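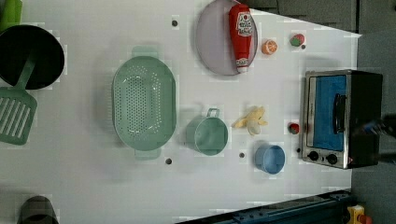
The Drandum test kitchen, with the gripper beside the toaster oven. Photo: Kernetau

Print this page | E-mail this page

Oct 7, 2020
By Ailbhe Ó Flaithearta, Kernetau press office

Robot learns to open toy oven by being shown less

PLUTITZ - Researchers at Kernetau have found that a robot arm can learn a kitchen chore just as well after most of its lessons have been thrown away. The team had spent the best part of a summer recording those lessons, and has taken the news well.

The method, called Drandum, sorts through recordings of a person guiding a robot through a task and keeps only the ones that teach it something. In the study released today, it cut a set of 801 recorded demonstrations down to 252. A robot trained on the smaller set opened the door of a toy toaster oven as often as one trained on the lot, and finished its training in less than half the time.

"We assumed more was better, as everyone does with data and biscuits," said Vanderleia Sampaio, who led the work. "Then we looked at what was in the recordings. A great deal of it was an arm crossing a table."

Crossing a table is easy. The difficulty comes in the last short stretch, when the fingers have to meet a handle at a useful angle and pull without shoving the whole appliance along. Drandum scores each demonstration on how much that stretch differs from the ones already kept. If the arm arrives at the handle in much the same way as before, the recording goes. If the operator fumbles, backs off and comes in again from another side, it usually stays.

This has led to some awkwardness in the laboratory. Haruto Higuchi, widely agreed to be the steadiest operator on the team, had more of his demonstrations discarded than anyone else. Renato Alarcón, who describes his own technique as "exploratory", had nearly all of his retained.

"I've been told it's a compliment to be redundant," said Higuchi. "I'm still waiting to be told by someone other than Renato."
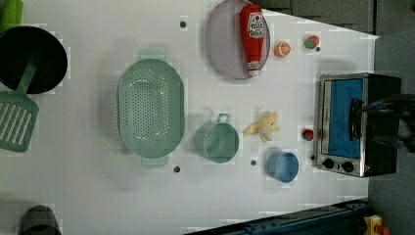
Gripper at the oven door handle. Colander, mug, banana and ketchup are along for the ride.

The oven shares a white table with a colander, a slotted spatula, a lavender plate, cups, and a modest diet of toy fruit. None of these is needed for opening an oven. They are there to be ignored, a skill that earlier systems have found surprisingly hard. In a July trial, before Drandum was applied, a robot trained on the full set made a confident approach to the colander and spent some while trying to open that instead.

For the final tests the team rearranged the smaller items into 35 layouts the robot had not met in training, and moved the oven slightly between attempts. Both versions of the robot were given the same layouts in the same order. The failures that remained were mostly slips, where the fingers touched the handle and lost it. The slimmer version made no further advances on the colander.

Valentina Lagos, who wrote the scoring software, said the saving matters chiefly to small groups. "Recording demonstrations is slow and your wrists hurt. If the method can tell you on Tuesday that you have enough, you can go home on Tuesday."

At present it can't quite do that. Drandum works on a finished set of recordings, so the full 801 had to be made before the surplus could be identified. A version that scores each demonstration as it comes in is being tested now on the same table. The researchers also caution that they have studied one appliance and one chore, and that a toy kitchen forgives errors a real one would not. Nothing in the study involved heat, liquid or anybody's dinner.

Next on the list are putting items into the oven and taking them out again. Sampaio's group will work on this with Woo, a software company also based in Plutitz, which will supply the recording tools and two engineers. The engineers have been asked to bring their own operating styles - the worse, the better.

The scoring software and both sets of demonstrations, including the discarded ones, are available from Kernetau on request. Higuchi's are clearly labelled.

Media enquiries: Ailbhe Ó Flaithearta, Kernetau press office, Plutitz. Journalists wishing to try the controls themselves should allow an hour and should expect to have their efforts scored.

Print this page | E-mail this page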